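Felska moves small-part sorting at Zunden to two-arm cells

2 Dec 2021

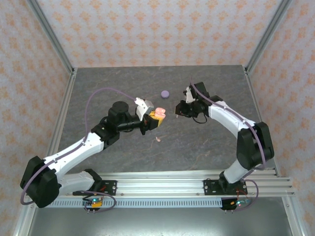

Felska has put its sorting work at the Zunden site onto paired robot arms, ending a trial that ran through November. The arms take small soft pieces one at a time and place them in trays for packing. Until the trial the job was done entirely by hand, at two long benches on the ground floor.

Over the trial period the cells handled 1,142 trays. Of these, 244 were stopped part-way and finished by a member of staff, mostly after a piece was dropped or two pieces stuck together. Felska has set a target of about 2,000 trays for the next period and expects the number of stops to fall once the grip settings have been revised.

The control software comes from Eklund. It runs each arm separately and halts both if either reports a fault. A halt has to be cleared by a person at the cell, and the arms can't be restarted from the office.

No posts have been cut at Zunden, but the work has changed. Sorters who used to sit at the benches for a full shift now look after the cells in turns of 60 minutes, then move to checking or packing. They clear halts, refill the feed and log every dropped piece. Staff reported less wrist strain during the trial - and more walking, as the cells and the packing tables are at opposite ends of the floor. The tables are to be moved closer.

Pay grades are still under discussion. Staff have asked for cell work to be graded above bench sorting, given the extra training. Felska has said it will reply before the second group of sorters starts on the cells.

Training is provided by Stimance and takes two days. One of the old benches will stay in use for odd sizes, which the arms do not yet handle.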